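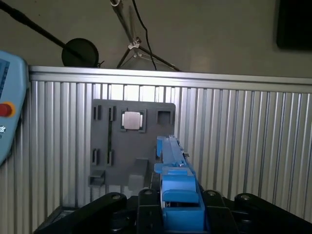

Socket plate on the corrugated panel. Silver tile seated top center, upper right socket empty.

Notes on the Maglaya plate, second mounting. The first mounting was flat on the bench and I wrote that one up in July. The short version: lying flat, almost any socket works, and gravity hides most of the errors in the fit. Standing up, the errors come out.

The plate weighs 779 grams with the hardware on the back. It is a flat board with rounded corners and a handful of raised and recessed features on the face. The ones I care about are the two square sockets near the top. They were drawn as the same socket. I copied one to make the other and changed nothing. After finishing they did not behave the same, and most of Monday went into finding out why.

Symptoms first. The tile went into the top center socket with light thumb pressure and stayed. In the upper right socket it went in with the same pressure, stayed for a while, then leaned out at the top edge. Rotating the tile a quarter turn changed how long it stayed but did not fix it. Swapping in the spare tile gave the same result, so the tile was ruled out early.

I measured both openings with the Inmont caliper, three heights on each axis. The upper right one was wider at the mouth than at the floor. The difference was small, and I would have accepted it on a flat board. The cause was my own finishing. I had gone over the rims with 1000 grit paper wrapped around a stick, and the corner socket is easier to reach from the outside, so it got more strokes and they were tilted. The center socket is awkward to get at and was left closer to the drawing.

Two fixes were possible. One was to add a spring finger inside the socket. I have done this before on the Esix tray and did not like it. The finger takes a set after a few weeks and then the part rattles. The other was to make the corner socket again with a straight wall and leave the sandpaper in the drawer. I did the second. The rim now gets a single pass with a deburring tool held square and nothing else.

The tile has beveled edges, and these do more work than I gave them credit for. With the bevel, the tile can arrive a little off center and slide into line against the rim. With the unbeveled blank I tried first, any offset at all meant the tile stopped on the rim and had to be walked in corner by corner. The bevel also has a cost: it takes away from the straight side of the tile, and the straight side is what holds it in an upright plate. A larger bevel is easier to insert and easier to lose. I settled on the smaller of the two I had drawn.

Mounting to the panel. The corrugated aluminum was already there and I was not going to replace it. Corrugation is a poor surface to bolt a flat plate to. The plate touches only the ridges, and if a fastener lands over a valley it pulls the plate into a curve when tightened. A curved plate pinches the sockets on one axis and opens them on the other. I lost an evening to this on an earlier Nidedik board before I put a straightedge on it.

This time I used flat pads on the back, placed to line up with the ridges. Total pad area is 3969 square millimeters, which is 63 by 63 if it were one square. It is split up unevenly because the ridges are where they are. Fasteners go through the pads only. Tightening order is diagonal, half torque on the first round and full torque on the second. With the straightedge across the face I cannot get a feeler gauge under it anywhere.

There is still some drumming when the plate is tapped. The panel is thin and the lower edge is not tied to anything. A strip of butyl tape along two of the valleys took the worst of it away. I may add a third strip.

Wear test: 1000 insertions by hand in the top center socket, wiping the tile every so often with a dry cloth. I did these over several evenings with the radio on. Insertion force felt lower after the first stretch and then stopped changing. The rim picked up a slight polish on the lower inside edge, where the weight of the tile rests. The mouth dimension did not move by an amount the caliper could show. I have not run the remade corner socket through the same test yet.

Open items:

Repeat the wear test on the upper right socket.
Third strip of tape on the panel.
Add a small relief at the inside corners of both sockets. Dust collects there and holds the tile off the floor.
Update the Maglaya drawing so the deburring note is on the sheet. At the moment it exists only on a piece of masking tape stuck to the toolbox.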